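**For release in June**

Brindholm Tenants' Group Questions "Self-Cleaning" Claims for Stairwell Paint

STISTDALE – The Brindholm Tenants' Group today asked its landlord, Sjögren Homes, to hold off on repainting the building's stairwells with Bridotora, a white coating sold as self-cleaning, until someone can show that it cleans anything.

Tenants were told in a letter that the coating would "virtually end" the need for washing walls. The letter gave no test results. It did say that cleaning visits would drop from 11 a month to two, and that the service charge would stay the same.

"I have lived with white walls all my life and never met one that washed itself," said Shazia Dhanial, speaking for the group. "If they have proof, they can send it over. We asked in writing and got the same brochure back."

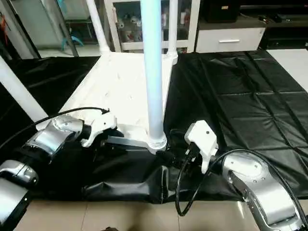 ## What the brochure says

The brochure claims that dirt "releases naturally" from the painted surface. It doesn't say what kind of dirt, or how long this takes. A footnote says results depend on light and airflow. The Brindholm stairwells have no windows below the top landing, and the doors are kept shut under the fire rules.

The group also wants to know why the warranty covers peeling and fading but leaves out stains.
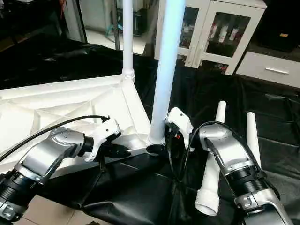
Stains are what people complain about. Over 31 households signed the letter to Sjögren Homes, and most of them mentioned scuffs from strollers, bikes and moving boxes. A coating that sheds dust may be fine for a ceiling. The group doubts it will do much for a handrail wall at shoulder height.

## What the group is asking for

- A test patch on the ground floor, left up through the winter
- The current cleaning schedule kept in place during the test
- A written price for the coating next to one for plain washable paint
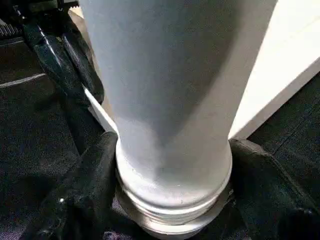
Réka Fekete told the group's last meeting that she would gladly take the new paint if the cleaning stayed too, and that her worry was losing the mop and getting a brochure for it.

Sjögren Homes has said it will reply before work starts. It hasn't said when work starts.

Contact: Shazia Dhanial, Brindholm Tenants' Group, Stistdale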